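Looking After Hand Wraps, Gloves and the Rest of Your Fight Gear at Home 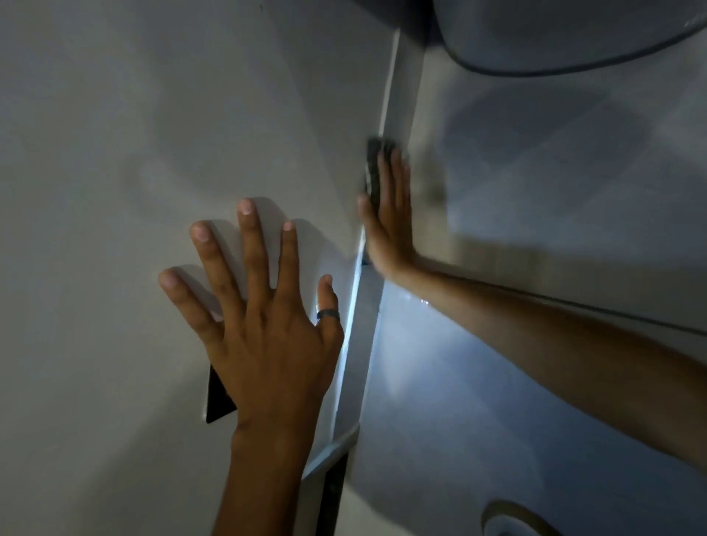
Photo: Gruvley

Boxing and MMA gear wears out faster from sweat than from punches. Most of it can be kept going for years with a few minutes of work after each session.

Hand wraps
Take them out of the bag as soon as you get home. Close the Velcro before washing or it will chew up everything else in the load. Put the wraps in a mesh bag, wash on cold and hang them over a door or shower rail. Skip the dryer, which shrinks the cotton and kills the stretch. Roll them when dry, starting from the Velcro end, so the thumb loop comes out last.

Gloves
Never put gloves in the washing machine. Wipe the outside with a damp cloth, then mix one part white vinegar with 3 parts water and go over the lining with a cloth that is barely wet. Pull the cuffs wide open and stand them in front of a fan overnight. Balled-up newspaper works if you have no fan, but change it after a couple of hours.

Leather gloves need a little conditioner every month or two. I use the Mumeck cream in the small tub. A dab the size of a pea does one glove.

Shin guards and headgear
Same vinegar mix, same fan. Check the stitching around the straps while you are at it. A loose thread can be trimmed and sealed with a dot of fabric glue. A split seam needs a shoe repair shop.

Mouthguard
Rinse in cold water, brush with ordinary toothpaste, and let it dry before it goes in the case. Hot water will warp it. Wash the case too.

Heavy bag
Wipe it down weekly. If the filling has settled and the bottom feels like concrete, take the bag down, lay it flat and work it loose with your knees. My Batton bag needed this twice in its first year. Look at the chain and swivel every time, and put a drop of oil on the swivel if it squeaks.

Gym bag
Empty it completely and leave it open. A bag with a vented shoe pocket, like the Messina, dries quicker. Baking soda in an old sock takes care of most of the smell. Replace the baking soda in May and again in the fall.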